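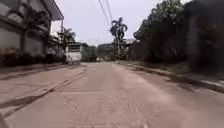
Quem somos

A Gukier é uma pequena empresa de consultoria em logística urbana. Ajudamos lojas, armazéns e municípios a organizar entregas em zonas onde a carrinha já não cabe, ou cabe mal. Trabalhamos a partir do Porto, somos 11 pessoas e a maior parte de nós chegou aqui depois de anos a fazer rotas, cargas e descargas por conta de outros.

Convém dizer desde já que desconfiamos de boa parte do que se escreve sobre o nosso setor. A «última milha inteligente» costuma ser uma folha de cálculo com um logótipo novo. Os drones continuam a aparecer em apresentações e a faltar nas ruas. E quando um fornecedor promete reduzir as emissões de uma frota para metade sem mexer nos horários, pedimos para ver as contas. Quase nunca chegam.

Como começámos

O primeiro trabalho foi para a Masilela, uma distribuidora de produtos de padaria que queria trocar as carrinhas por bicicletas de carga. Passámos três semanas a acompanhar as voltas, a partir das cinco da manhã, e concluímos que a troca só fazia sentido em parte do percurso. O cliente não gostou de ouvir. Acabou por comprar menos bicicletas do que previa e por mudar a hora de saída do armazém, coisa que não custou nada e resolveu a pior fila de descarga do dia.

Ainda hoje trabalhamos assim. Vamos ver, medimos, e às vezes a recomendação é deixar tudo como está.

O que fazemos

Estudos de rotas e de horários de entrega, com observação no local. Não aceitamos trabalhar só com dados de GPS — dizem onde o veículo parou, mas calam o motivo.

Planos de cargas e descargas para câmaras municipais e juntas de freguesia. No projeto Brernness analisámos 127 lugares de descarga e propusemos eliminar 47, quase todos ocupados o dia inteiro por carros particulares.

Avaliação independente de propostas de fornecedores. Lemos a proposta, fazemos as perguntas incómodas e entregamos um parecer escrito. Não recebemos comissões de fabricantes, de plataformas de software nem de empresas de aluguer.

O que não fazemos

Não vendemos certificados de sustentabilidade nem selos verdes. Não redigimos relatórios para clientes que já escolheram a conclusão. Também deixámos de participar em prémios do setor, depois de percebermos que a inscrição se pagava e que havia quase tantas categorias como candidatos.

Com quem trabalhamos

Temos uma parceria com a Ukstead, que trata da recolha de dados nas contagens maiores. Discordamos com frequência quanto aos métodos, sobretudo quanto ao valor de contar apenas em novembro, e essas divergências ficam registadas nos anexos dos relatórios.

Preços e contactos

Um diagnóstico inicial custa 3.000 euros, com visita ao local e relatório incluídos. Se acharmos que o estudo não se justifica, dizemo-lo na primeira conversa, que é gratuita. Para a marcar, use o formulário desta página e indique o tipo de mercadoria, a zona de entrega e o horário atual. Respondemos nos dias úteis, entre as 9h e as 17h.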